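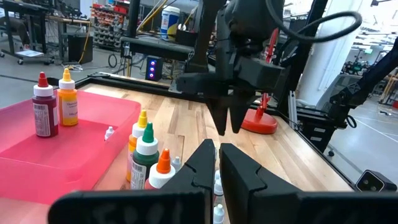 Figure 2. View from the wrist of the left arm during the bottle-sorting chore, with the tray on the left and part of the bottle set on the bare wood beside it.

4.2 Sorting small bottles

The second chore asks the arms to put away a mixed set of small bottles. A person does this without thinking about it, and it comes up in kitchens, craft rooms and shop stockrooms alike. We chose it after a visit to the Hollach stockroom in July, where staff told us that returning small containers to trays took up more of a shift than any lifting job.

The set mixes sizes on purpose. Squeeze bottles with pointed caps are tall enough to grasp from the side. The white dropper bottles are much smaller, and one may be upright or lying down when a trial begins (Figure 2). A bottle on its side inside a tray is the harder case, as the fingers must clear the tray wall before they close.

We recorded 3,478 grasp attempts at the Alness and Serrano sites. Of these, 3,134 were used for scoring. The rest were dropped because the log was incomplete or an operator had stopped the arm before contact. An attempt counted as a success if the bottle was lifted, moved and released standing up at the goal position. By that rule 1,629 attempts succeeded, or just over half.

Most failures fell into two groups. In the first, the fingers closed on the cap and the bottle swung as it was raised, then tipped over on release. In the second, the fingers pushed a neighboring bottle while reaching for the target. Closely grouped bottles made this worse. The wrist camera also loses sight of a bottle when a finger passes in front of it, and the controller then relies on its last position estimate. We did not test whether narrower fingers would help.

Color was a weak cue for choosing the right bottle. Yellow and orange caps were confused more often under the brighter lights at Serrano than at Alness. Reading the label worked better when the label faced the camera, which we did not control.

On these results we would not call the chore solved. Operators at Fornville who did the same task by hand needed up to 2 minutes for a full set and rarely knocked anything over. The arms took longer in every session, and a person had to stay nearby to stand fallen bottles back up.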